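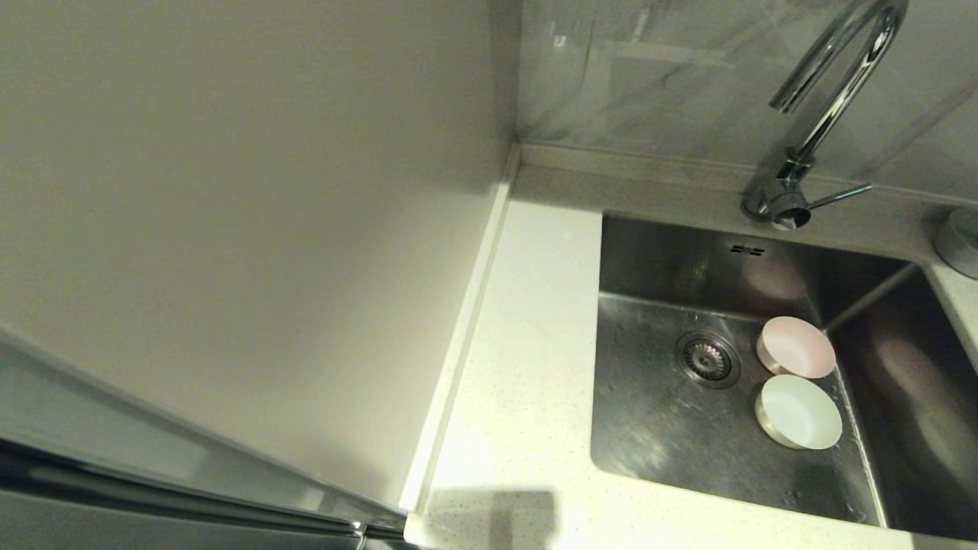 Head camera, sink station. Two bowls on the basin floor, right of the drain.

May 2020 -- head camera comparison, Veltula vs. Grument

Same mount, same tilt, both units on the Jundholm controller. Exposure locked at 4,000 microseconds for the first pass, then auto. Shuk-fan ran the controller, I logged.

The sink is the hard case. Steel walls and floor throw back highlights that the depth matcher takes for surface. Veltula put a false ridge along the basin floor between the drain strainer and the white bowl. Grument left a hole in the same spot. I prefer the hole. The planner treats missing depth as unknown and slows down; it treats the ridge as solid and routes over it.

Bowls: the pink one behind segments cleanly on both. The white one in front loses part of its rim to glare, worse on Veltula. They sit almost touching, so in 11 of the Veltula captures the two came back as one object. Grument merged them in 3. Total set is 597 captures, split list is in the shared folder.

Auto exposure made things worse on both. With the white counter and the tall off-white panel on the left taking up so much of the view, the metering pulls down and the darker basin walls go to noise. Metering on a window over the sink helped. Keep that setting.

Faucet: chrome neck is unreliable in depth on either camera. Tzu-hsuan wants to drop it from the live map and use a fixed keep-out volume from the Cheng model. Agreed for now -- the lever handle needs its own volume, the current one stops at the neck.

To do: repeat with a polarizer on Grument, recheck extrinsics after the mount swap, rerun the merged captures at the shorter exposure. Veltula firmware stays as is until the rerun is logged.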